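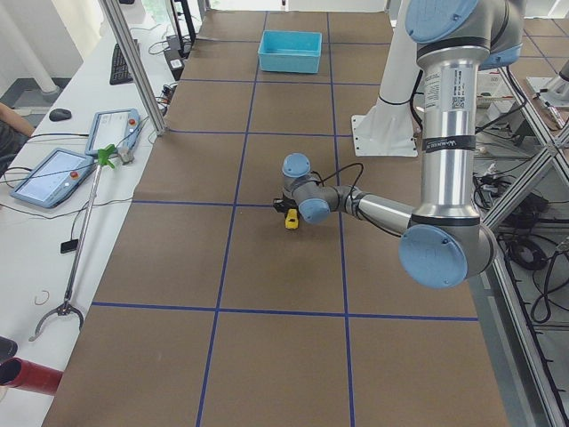
Figure 3. Rectangles marked out in dark blue tape on a paper-covered table.

4. Who stands where, and how they got there

4.1 Lines and what traders make of them

A marked-out rectangle looks like the most boring thing in the world (Figure 3), and I came into this project thinking of it that way. A market has pitches, the pitches have edges, you pay for one and you stand in it. What I wanted to write about was prices. But in my first month at Stindcombe almost every conversation I had with a trader drifted back to the pitch: which one they had, which one they used to have, who had it before them, and how far past the line the neighbor's table had crept since spring. So the prices got moved to Section 5 and this section got long.

To recap the setup from Section 2, I worked in 3 indoor markets. Stindcombe is the biggest, with 71 pitches. Mackay Hall is older and more cramped, and the Jodance Arcade is really a corridor with ambitions. I interviewed 51 traders across all of them, most of them more than once, and usually in the dead stretch after lunch when people were happy to have someone to talk to. Quotes are from my notes and I've tidied up the grammar only where I couldn't follow it myself.

All the markets use a rectangular grid on paper. The manager's office keeps a plan, the plan has numbers on it, and rent is charged by the number. On the ground it's messier. At Mackay Hall the floor markings were last redone before most of the current traders arrived, and at one end they've worn away completely. I expected that end to be where all the arguments happened. It was the quietest part of the building! Traders there lined themselves up by the pillars and the floor drain, and they could all tell me where one pitch ended and the next began, give or take the width of a shoe. The arguments were at the other end, where the paint was fresh enough to point at.

I don't want to hang too much on that, and I'll come back to it in 4.3. There were other differences between the two ends (the worn end had fewer food stalls, and food stalls have queues, and queues stand in front of other people's stuff). Still, Alistair Lamont, who read an early draft and ran two of the Jodance interviews for me, noticed the same thing in the arcade, where the markings stop halfway along.

4.2 Ways of going over the line

I ended up with a short vocabulary for this, most of it borrowed from the traders. "Leaning" is when goods hang over the edge but nothing touches the floor: scarves on a rail, a basket on a hook. Nearly everyone leans and nearly everyone puts up with it. "Footing" is when something actually stands on the neighbor's side, like a crate or a sign or a folding stool. "Walking" is footing done slowly, a little each week, so that there's never a good morning to complain about it. Walking is the one that makes people angry. A woman who sold buttons and zippers at Stindcombe told me she could forgive a man who dumped a crate on her side and said sorry, but she'd stopped speaking to the one who had "walked" a card rack at her all through September.

What surprised me was how seldom the office got involved. Out of all the disputes I heard about, a handful went to a manager, and those were mostly between a new trader and an old one. Old hands sorted it out by moving the thing back themselves, usually before opening, usually without a word. One cheese seller called this "doing the housekeeping." If the crate came back the next morning, then there'd be a conversation, and it was nearly always about something else to begin with — the weather, the loading bay, somebody's knee.

Aisles follow different rules. Everybody agrees the aisle belongs to the customers and everybody uses it. At Jodance the aisle narrows toward noon and widens again after two, and I could pretty much tell the time by it. The traders there treat it as shared slack. If you've got a good morning going you can spread out in front, provided you pull in again when the person across from you gets busy. I asked what would happen if somebody didn't pull in. I got some very blank looks, which I took to mean that it hadn't come up lately, though it may have meant they weren't going to tell me.

4.3 Good pitches and bad ones

Stivulum, the booking system that Stindcombe switched to partway through my fieldwork, ranks pitches by footfall and prices them to match. On its map the best pitches are by the main doors. The traders' own ranking was not the same at all. I asked 69 shoppers where they went first, and plenty of them did walk straight past the doors without looking left or right. Traders know this. They say people need a few steps to "get their eyes in," and the pitches they fight over are one row back and around the corner, ideally next to something that smells good.

A few traders had turned down a move to a pitch that Stivulum rated higher. Their reasons varied more than I can do justice to in this section. Light came up a lot, especially with people selling fabric. So did the cold near the doors. Several mentioned the neighbor they'd be leaving, and two of those were talking about a neighbor they'd complained about to me in an earlier interview, so make of that what you will.

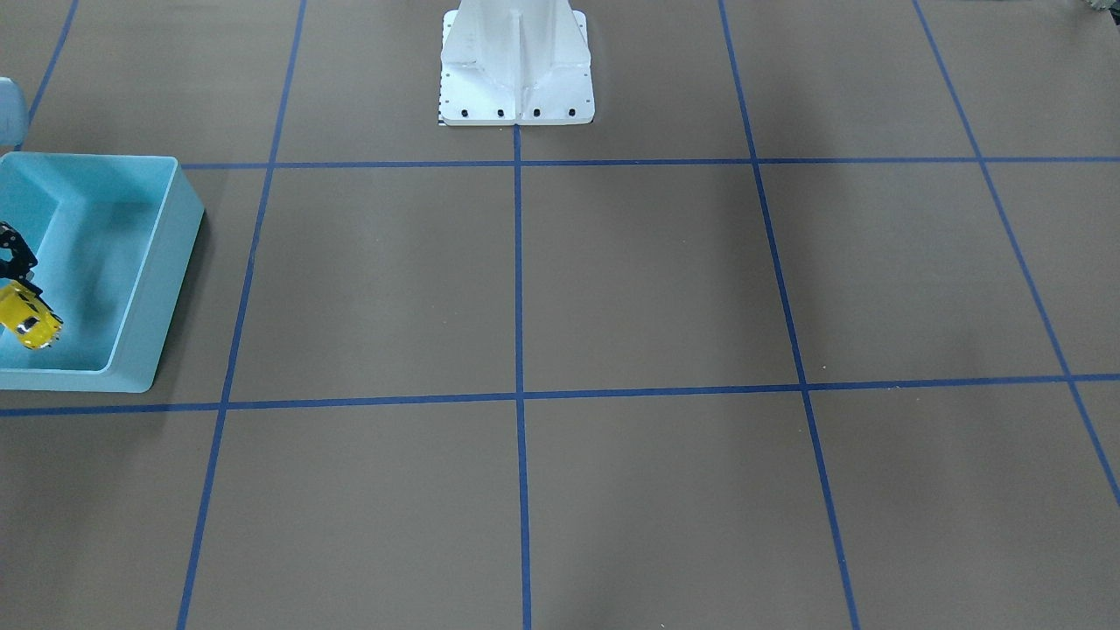
Why do traders want the same pitch every week, even when a better one comes free?
Regular customers look for them in a familiar spot and often don't search any further if somebody else is standing there. Traders who had moved told me they lost regulars for a month or more, and a few of those customers never came back.

That answer is the one I heard most, and I believe it, but it's a seller's answer and it leaves out the setting up. A trader who has had one pitch for years can build the whole stall in the dark. They know which leg needs a wedge and which hook takes the heavy bag. The longest-standing trader at Mackay Hall sets up in a fixed order that she learned from her mother, starting from the back left corner, and when the hall was rearranged for a weekend event she had to do it in mirror image. She said it took her twice as long and she sold out of the wrong things. I haven't been able to work out what she meant by the last part, and she wouldn't explain, but I've kept it in the notes and it comes up again with the pricing data in 5.2.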